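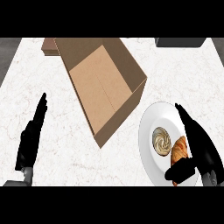 Tamsin Rosenthal wrote back overnight that the Lusen memoir should go in as it stands, that a man who walked out of Predar with his mother on his back doesn't owe us a footnote, and that if we start grading survivors like exam papers we'll end up with no book.

Notebook, 16/02/2025, oral history workshop, session on the Predar material

I don't want to grade him. I want to know when he left. The printed memoir (Lusen edition, 155 pages, no index, thank you very much) puts the evacuation in July. In the Abdelaziz tapes he says the wheat was already cut and stored and people were burning stoves at night. Both can't be right, and the whole of chapter four hangs on the month.

Went through the tapes again this morning. 13 in the set, of which six touch on the evacuation at all. Results, such as they are:

Tape 2: no month given. "After the bridge."
Tape 3: July, but the interviewer says it first and he just agrees.
Tape 7: stoves, cold, his sister's coat.
Tape 8: repeats tape 7 nearly word for word. I don't count this as a second source.
Tape 11: too noisy. Jineo's automatic transcript gives "in July" here and I simply can't hear it. I hear him cough.
Tape 12: his cousin, who was small at the time and says so.

So the July date rests on one leading question and a machine's guess at a cough. I'd like to see what the publisher had in hand when they printed it.

Amr Chraibi's view is that the coat proves nothing, people put on everything they owned when they had to leave. Fair. He's done more of these interviews than I have. The stoves still bother me. You don't light one for the walk.

Tamsin's other point, that readers want to feel it and the dates are for us, I've heard at every workshop I ever sat in. Sometimes it's true. But people who'd like to say the thing never took place will go straight for the month, and they won't be reading for feeling.

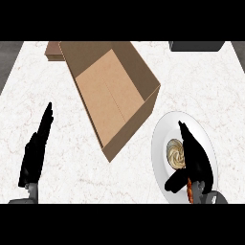
The Abdelaziz papers don't help as much as the finding aid promises. It lists "letters in original order," and I don't believe there was ever an original order to keep. They came to the family through three different houses. Stand an open cardboard box at an angle on a marble counter, no lid, no flaps up, and anybody passing can lift a letter out and drop it back wherever there's room. I've treated the sequence as accidental and gone by postmarks only. That leaves four letters I'd trust for dating, and none of them mentions the bridge.

Tried reading the memoir's chapter four with the month covered up. Nothing in it needs summer. There's dust on the road, which he mentions twice, but dust is what every memoir has on the road.

To do:
- ask Lusen for the typescript, again
- Amr to listen to tape 11 cold, without the Jineo text in front of him
- someone other than me to redo tape 7
- hold chapter four. Tamsin won't like it

Draft note for the chapter if we get nothing more: "The month is given as July in the published memoir; the recorded interviews are unclear." Dull, but I can defend every word of it. Amr wants "contradictory" in place of "unclear." Leaving that until he's heard the tape.

Search this notebook Enter keywords Go

Get new entries by email. Sign up for the workshop newsletter

Contact | Copyright the workshop and contributors | Back to top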